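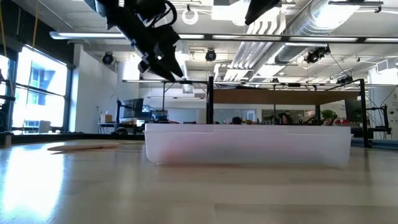

Do you need new fingers on a two-finger gripper before you can handle school supplies?

For most of them the stock fingers will do. Pencils, brushes and plastic boxes are fine with plain fingers if the approach angle is right and the camera can see the tips. Thin things lying flat are where a different finger starts to earn its price.

I got to that answer slowly. I have been comparing two finger sets and two wrist cameras on our bench, and I said I would write it up once I had enough tries to trust the numbers. Last updated May 23, 2020.

The two sets are the Pimside fingers that came with the grippers and a set from Lellholm that we bought separately. The Lellholm set cost 479 dollars for one gripper, adapter plate included. The cameras are both small units that bolt on at the wrist. One is a Brustmont with a fixed lens, the other a Rajput with a wider lens and a longer cable. The arms and the controller stayed the same all the way through. I drove everything by hand from the leader controls, so none of this says anything about how a trained policy would do.

The pencil box

Most of my time went into one task: take a single item out of an open pencil box and put it on the table without dragging the others out with it. It sounds easier than it is. Things in a pencil box lie across each other, and the walls of the base are in the way of a wide gripper. If you come straight down you usually hit a wall with the back of one finger before the tips get to anything useful.

I did 100 tries with each finger set, in blocks of ten, reshuffling the box after each block. The Pimside fingers got the item out cleanly 70 times. The Lellholm fingers did better on pencils and worse on the scissors, and the total came out so close that I would not pick between them on that number alone.

The scissors are worth a paragraph. With the Pimside fingers I could go for a handle loop from above, close on one side of it, and lift. With the Lellholm fingers the tips wanted to slide around the loop and the scissors would swing. You can get around this by closing slower. I don't think it is a fault in the fingers. They are made for straight, thin parts and they are good at those.

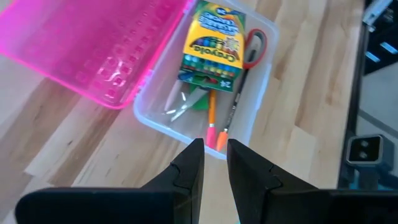
Fingers open, wrist camera looking into the pencil box. The crayon box is upside down from this side.

The crayon box turned into a problem I had not planned for. A 24 box sits tall in there and hides whatever is behind or under it. For the first few blocks I moved it out first every time, which is a second pick and doubles the time. Then I started going around it. From the wrist view you can usually tell which pencil has a free end, and if you take it by that end and pull along its length the crayon box mostly stays put.

Cameras

I expected the wider lens to win and it did not, at least for this. The Rajput shows more of the table, and that helps when you are moving between areas or have lost track of the other arm. Near the box it works against you. Everything you care about ends up in a small part of the picture, and the fingertips look farther apart than they are. I kept closing early.

The Brustmont shows less but shows it bigger. With it I could see when a tip was touching the barrel of a pencil and when it was only in front of it. I also found the exposure easier to live with. Our tables are close to the windows and the varnish throws a lot of light back. The Rajput's auto exposure went looking for a new setting every time the arm turned toward the glass, and for a second or so I was picking blind. You can lock it in the settings. If you lock it for the bright side, though, the inside of a container goes dark when you turn back.

Both of them blur when the arm moves fast. I did not find a setting that fixed this without making the picture noisy, so I gave up and slowed down near the end of each move.

One small thing about mounting. The Rajput's cable comes out at the back and needs a loose loop at the wrist. My first loop was too short and it pulled the camera a degree or two off at full rotation. That is enough to move the fingertips visibly in the picture. I redid it with more slack and a tie farther up the arm, and it has held. The Brustmont's cable comes out of the side and gave me no trouble.

Bigger plastic

The other thing I tried was thin plastic containers, from pencil box size up to a big storage tub. Here the fingers matter less than the opening width. Neither set can go around a tub, so you take it by the rim, and then what counts is how flat the inner face is and how much of it touches. The Pimside fingers have a flat inner face and a lot of it. They held a rim well. The Lellholm tips touch in a smaller area, and an empty tub would slowly rotate in the grip while I carried it.

For the small containers I lined up on the long sides and squeezed. Soft plastic bows inward when you do that, and it springs back when you let go, so the thing can hop a little on release. Opening slowly fixes most of it. Lowering it until it is really on the table, and then opening, fixes the rest.

See-through plastic is also hard to judge on camera. The table shows through it, and you lose the edge unless there is some texture or a raised rim to look at. With bright plastic I had no problem. With clear or frosted plastic I sometimes had to move the arm sideways a bit and watch what shifted. 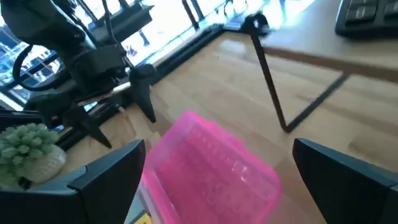

Pink plastic between the fingers, second arm over by the succulent.

Working with both arms at once was the part where I changed my mind about the cameras again. When the second arm comes close, the narrow view gives you very little warning. I bumped it three times with the Brustmont on and not at all with the Rajput. None of those did any harm, just a noise and a fault message on the controller, but each one meant homing both arms and starting the block over. If your work is mostly two-armed I can see the wide lens being the better choice even with the early closing. You would get used to it.

What I'm keeping on

Pimside fingers on both arms, and the Brustmont camera on the arm I do the fine work with. The Rajput has gone on the other one. It is a bit awkward to have two different views and I still misjudge distance for the first few minutes of a session, then it settles down.

The Lellholm fingers are in a drawer with their screws taped to the plate. I will put them back on for flat things. I did a short run with a thin wooden stick lying on the table, and with the stock fingers I had to push it to the table edge to get under it. With the Lellholm set I could get a tip under the end often enough to make it worthwhile. I did not do enough tries to give a number for that, so I won't.

Swapping sets takes longer than it should. There are four small screws per finger, and after the swap the controller has to be told the new closed position or it will push against the stops. I forgot that once. It stopped itself, but the current reading was higher than I like to see.

Next is rubber pads on the Pimside fingers. I have one sheet in a soft grade and one that is a little firmer, and I want to see if either of them stops the scissors from turning. After that I would like to run the pencil box again with the exposure locked on both cameras — same shuffles, same order — and see if the gap between them gets smaller.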